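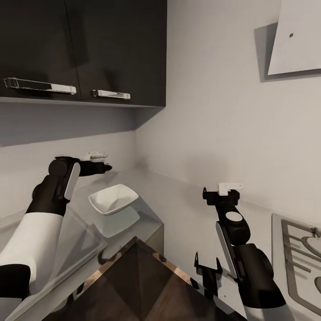
Goat on the roof at Clivesmont High

darcy_p
Anyone else's kid come home talking about the goat? Mine says it was on the gym roof before first bell and they held everybody in the parking lot until 8:40.

semaan_e
Yes. There were 2 goats, with 1 and 3 painted on their sides so people would go looking for the missing one. Old trick. My brother's class did it with chickens.

Rawan C
My daughter said the numbers were 1 and 4.

semaan_e
Could be. I got mine from a sophomore.

hrajput
The email from the office says the cleanup and the animal control call cost $200 and the seniors may lose their picnic over it. Seems heavy to me. There are 171 seniors and I doubt more than five of them can lift a goat.

darcy_p
Agree with that. Find the ones who did it and let them pay.

Rawan C
I don't agree. Somebody had to get those animals up a service ladder in the dark. A kid could have broken his neck, or the goat could have. If the whole class hears about it, maybe next year's won't try.

hrajput
Next year's class will try no matter what – they always do.

marwan_h
They didn't use the ladder. The back hill comes up almost level with the gym roof on the Pelero Street side. The goats are fine, they're back at the Awad place. He wants his rope returned.

semaan_e
So was it 1 and 3 or 1 and 4?

marwan_h
1 and 4.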